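October, evening

Rain since before breakfast. I finished the first sleeve of the Sunari cardigan and ripped back half of it after lunch. The pattern wants a decrease every eighth row and I had been doing them every sixth. I had 4 skeins of the Linia wool left this morning and I still have 4, which says enough about the day. 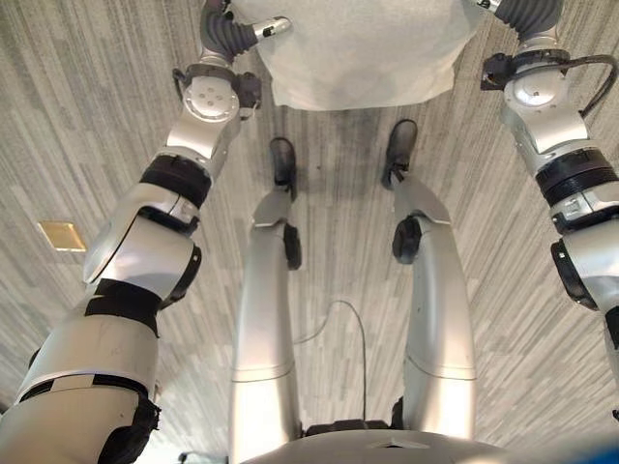
Will the wool stretch to a collar? Probably, if I keep it narrow and leave off the pockets.

Walked to the post office at 3 with the Vatier parcel. The clerk weighed it at 700 grams and I paid the cheaper rate. Soup for supper – barley again. The kitchen tap is dripping and I put a bowl under it.
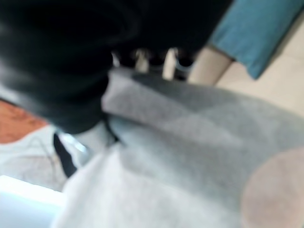

Kept by Naomi Calder, diarist and home knitter

Read 8 pages of the Sveinbjörnsson book on dyeing before the light got bad. He uses onion skins for almost everything. I have a bag of them saved and might try a small batch on the leftover cream, if I can find the big pot. Tomorrow the sleeve again, from row 30.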